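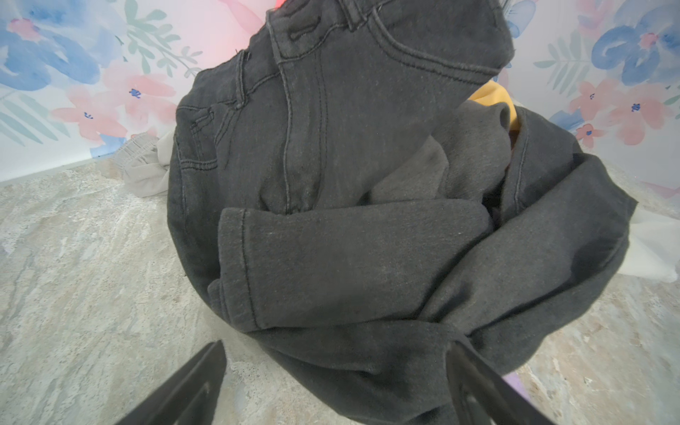 Henrike Osterloh

Die Frau, die seit 15 Jahren gebrauchte Kleidung sortiert, will ihren Namen nicht gedruckt sehen. Sie arbeitet für einen Betrieb in Trekeck, der auch Ware aus dem Rücknahmeprogramm Valora bekommt. Auf den Sammelboxen steht, jedes Stück finde ein zweites Leben. Glaubt sie das? "Ich glaube, dass jedes Stück irgendwo ankommt", sagt sie. "Mehr würde ich nicht unterschreiben."

Jeans gehen gut, sagt sie, auch ausgewaschene. Aber was heißt gut? Einen genauen Verbleib kann sie mir nicht nennen, die Ballen werden am Montag abgeholt, danach sehe sie nur noch Papiere. Valora verweist auf einen Jahresbericht, in dem das Wort Kreislauf auf 5 Seiten vorkommt und das Wort Export auf keiner.
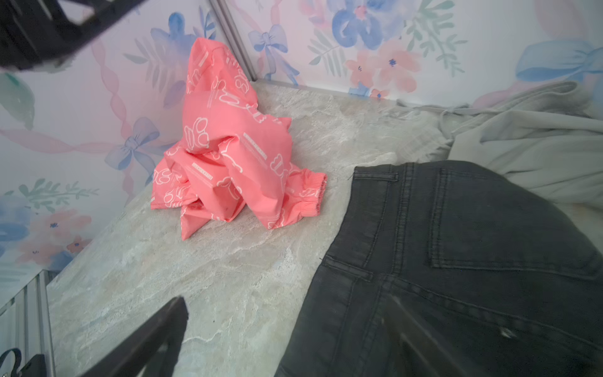 Am schwierigsten sei das Leichte und Bunte. "Da fragt mich keiner nach der Faser, da fragt man nach dem Gewicht." Bei einem korallenrosa Teil mit weißen Umrissfiguren und gerafftem Bündchen müsse sie raten, ob es noch jemand kauft -- der Aufdruck sei oft schneller aus der Mode als die Naht kaputt. Was sie falsch einschätzt, landet bei den Putzlappen, und glatte Stoffe saugen schlecht.
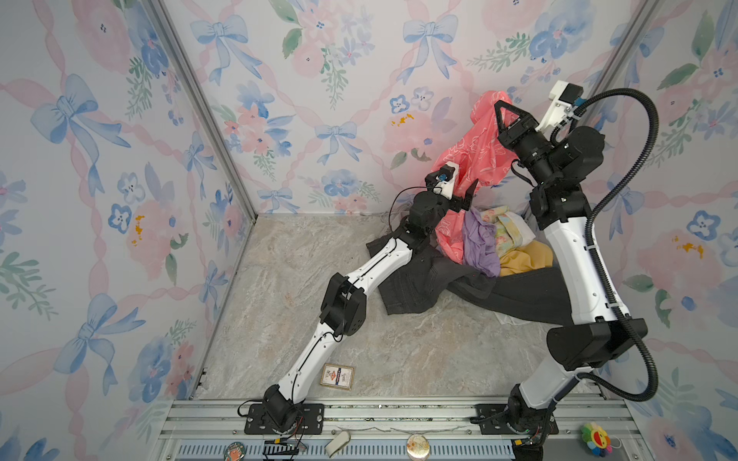 Heft 5, Seite 15

Ob ein Pfand helfen würde, wie es die Initiative Lumanlan fordert? Sie zuckt mit den Schultern. 2 Euro pro Hose, das zahle am Ende die Kundschaft, und weniger produziert werde deshalb nicht. Mir leuchtet das ein, obwohl ihr Betrieb natürlich von der Menge lebt. Darauf angesprochen, wird sie kurz still. "Stimmt schon", sagt sie dann. "Aber die Gutscheine in den Läden, die verteile nicht ich."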